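Colent Stone-Look Tabletop Review: Nine Months On

12 September 2021

We ordered the Colent tabletop in December to replace an oak veneer top that had gone dull and ringed around the sink end of the kitchen. It is sold as a top only, so you supply the legs. Ours went onto an old Timero steel base, which took an evening with a drill and some shorter screws than the ones in the box.

The price was $211 with delivery. The top is 59 inches long and comes in one piece, well packed, with foam corners that I ended up keeping for a mirror. Two people can carry it up a flight of stairs. One person should not try.

The finish is called Pale Mist. On the store page it looks pure white, and I nearly passed on it for that reason. I have lived with a pure white counter before and spent too much time wiping it. Pale Mist has enough gray in it to be easier company.

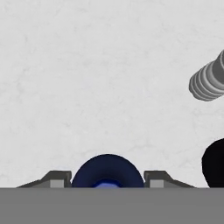
Soft gray mottling on a pale, almost white top.

Day to day it has held up well. Coffee wipes off with a damp cloth, even the next morning. Beet juice left a pink shadow that took two rounds of baking soda. Turmeric was worse, and there is still a faint yellow spot near one corner if you know where to look. A hot pan left no mark, but I use a trivet now and the maker tells you to.

Scratches are the weak point. A mug with a rough foot made several fine lines in the first week. They show when the sun is low and at no other time. The repair stick from Fedanum filled the deepest one, though the patch is slightly shinier than the rest.

I also looked at the Sýkora top, which is thicker and has a better edge. It costs more and had a wait of 12 weeks — too long for us.

The instructions are poor. There are five drawings and no words, and the hole spacing is not given anywhere. Measure your base first.

I would buy it again at this price, with felt pads under everything.

Recent reviews
Timero folding step stool
Fedanum wood and stone repair kit
Sýkora bench with storage
Dish racks for small sinks

This site uses cookies to remember your settings. Accept | Manage choices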